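Right, thread about moving to Ellemstead, as a few of you asked how it's going. We've been in since August and I've still got 14 boxes I'm pretending are furniture.

First thing: the bus to Allgate. It's every 33 minutes. Who picks 33?! You can't learn it, you just stand there and hope. I've started leaving the house whenever I feel like it and my average wait is exactly the same.

Second thing: the kitchen. It's tiny. Lovely window, one drawer, and a worktop you could cover with a tea towel. I've had to get ruthless about what lives out on the side. 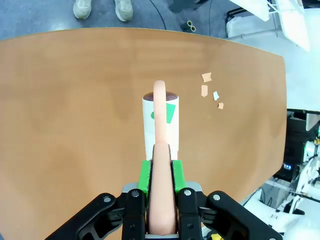
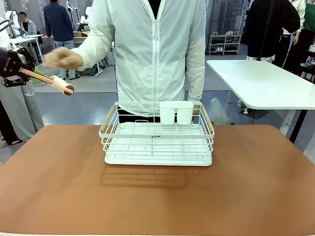 The old flat had a dishwasher and I never once thanked it. Now it's me and the sink twice a day, radio on, sleeves soaked. What I keep going back and forth on is the rack. I do like the white wire sort with a light wood handle at each end, because you can pick the whole thing up and shove it somewhere else when you need to chop an onion. But then where's somewhere else? The bath, so far.

Third thing, and this is the good bit: Nasr, the bakery by the bus stop. Six flatbreads in a paper bag, still warm, and I have never got home with six.

Fourth: the neighbours have a street group with nearly 200 people in it and it is ALL bins. Brown week, blue week, whose lid is that. I've muted it twice and gone back both times.

Anyway, if anyone local knows a plumber who answers the phone, shout. The cold tap's started singing again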